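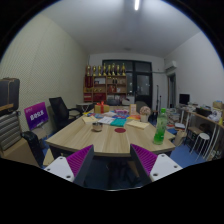
Figure 3. Hand-held gripper at the meeting room table, with bowl, coaster and bottle in reach.

3.2 Equipment budget

The budget was planned by Chrysanthi Stefanou before any order was placed. One hand-held gripper from Nilus costs 443 euros, and a spare set of finger pads must be added for every 20 hours of use. The fixed arm offered by Kokkinos was priced at 2523 euros without mounting. We therefore decided to buy two grippers first and to keep 1306 euros for repairs. The decision on the arm was moved to December.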